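Section 4. Moving Your Stock Records into Clondomik

Read this section through before you type anything. The sales sheet says you can be up and running in an afternoon. You can, if your records are already clean, and in most stockrooms they are not. The Hellcombe store took most of June.

4.1 Before you start

1. Print your current stock list. Use paper. The import screen does not let you look at the old list and the new one side by side, whatever the Help tab claims.

2. Cross out every line with no location. Clondomik will accept these lines and show a green check mark next to them. The check mark means the line was read. It does not mean the line makes sense.

3. Decide who is allowed to create new locations. Keep this to 2 people. The program allows as many as you like, and at Undthorpe we ended up with "Bay 3", "bay3" and "Bay three" as separate places.

NOTE: The trial license stops at 2,000 lines. It does not warn you when you reach the limit. It just leaves off the rest.

4.2 Naming your locations

1. Use a letter for the aisle, a number for the shelf, and a second number for the position, with a hyphen between them: C-4-2.

2. Leave out any word that describes what is kept there. "Bolts shelf" is a fine name until the bolts move.

3. Enter the names under Setup, then Places, then Add. Save after each one. There is an autosave, and we have lost work with it switched on.

4. Print the location labels. The default sheet has 24 to a page. The larger size is easier to read from a ladder but wastes a lot of paper.

CAUTION: Do not use the "Suggest names for me" button. It numbers places in the order you click on the floor plan, and there is no undo.

4.3 Importing the list

1. Save your list as a plain comma-separated file. Spreadsheet files are supposed to work too. Ours came in with the part numbers turned into dates.

2. Choose Import, then Test Run. Skip the Quick Import option for a first load.

3. Read the test report. Start at the bottom, where the rejected lines are. The summary at the top is always cheerful.

4. Fix the rejected lines in your own file and run the test again. You can fix them on screen, but then your file and the program no longer match, and you will want that file later.

5. When the report shows no rejected lines, choose Import for Real -- that is the wording on the button -- and leave the window open until the bar clears.

4.4 Setting reorder levels

1. Leave the automatic levels off. They are worked out from past sales, and a new system has none. Han, the add-on that is meant to predict demand, needs 52 weeks of records before it gives a number, and we would still check that number against the shelf.

2. Enter a level by hand for the items you buy most. The rest can wait.

3. Set slow items to zero. A blank is treated as "ask me every time", and it will.

4.5 Closing out a storage bin

A bin left open in the records keeps turning up on count sheets long after its stock is gone, so close it the same day.

1. Look inside the bin yourself. Do not go by the on-screen quantity.

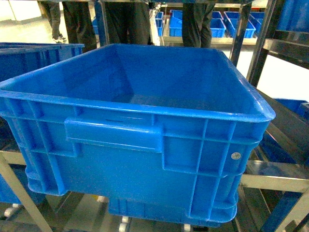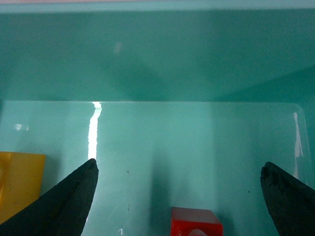

2. Open the bin's record and choose Adjust. Enter zero and pick a reason from the list. "Other" is allowed but the monthly report lumps all the Others together.

3. Choose Close Bin. If the button is gray, an order is still holding stock from it. Release the order first, then go back to step 2, as the adjustment will have been thrown out.

4. Reprint the count sheet and check that the bin is missing from it. If it is still listed, sign out and sign back in. We have no explanation for why this works.

4.6 Backups

1. Go to Setup, then Safety, and turn on the nightly copy. It is off when you install the program.

2. Restore one copy to a spare computer before you rely on any of them.

Section last revised 13 November 2018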